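Zuletzt aktualisiert: 31.07.2024
Lesezeit: 2 Minuten

Hardware für Wohnungs-Sim: kaufen oder mieten?

vidal_64
Moin, muss bis Oktober das Budget für die Navi-Tests abgeben. Angebot von Callinell liegt hier: 2.617 Euro für eine Workstation, Montage im Rack extra. Alternative wäre mieten, 409 im Monat. Frau Coppens will nur eine Zahl sehen, keine Romane. Was würdet ihr nehmen?

h_moulin
Kommt drauf an was gerendert wird. Zeig mal.

vidal_64
Simulierte Wohnung, Blick durch die Tür, dann andere Stelle mit Sofa und Essecke, dann ganz nah dran:

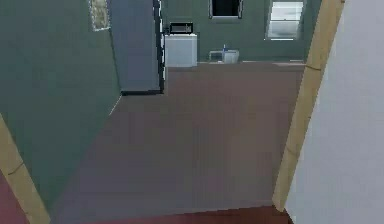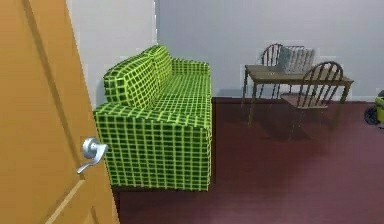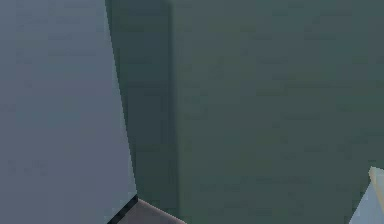
Davon sollen viele Instanzen parallel laufen, nachts durch. Echter Roboter kommt erst nächstes Jahr, der ist ein eigener Posten. Mit 64 GB RAM müsste man hinkommen, oder?

h_moulin
Kaufen. Nach sieben Monaten Miete bist du drüber, rechne selbst.

solene_p
Seh ich anders. Strom, Ausfall, wer wechselt das Netzteil? Wir hatten bei Flotusby 2 Kisten gekauft, eine stand den halben Winter rum. Mieten, und zwar nur für die Testphasen.

h_moulin
@solene_p er schreibt doch "nachts durch". Das ist keine Testphase, das ist Dauerlast.

vasanthi
RAM ist eh nicht das Problem, guck auf den Grafikspeicher. Und plan Plattenplatz für die Logs ein, das vergisst jeder im Antrag. Bei uns war die Platte nach drei Wochen voll.

vidal_64
Ok Platte hatte ich wriklich nicht drin. Frag bei Callinell nach, ob die das ins Angebot nehmen.

solene_p
Lass dir auch von Pridbridge was schicken - zweites Angebot will der Einkauf sowieso. Und einen Monat mieten zum Messen würd ich trotzdem, bevor du untershcreibst.

vidal_64
Einen Monat Miete krieg ich wohl durch. Melde mich wenn Pridbridge geantwortet hat.

Kontakt | © 2024 Forum Vidal | Nach oben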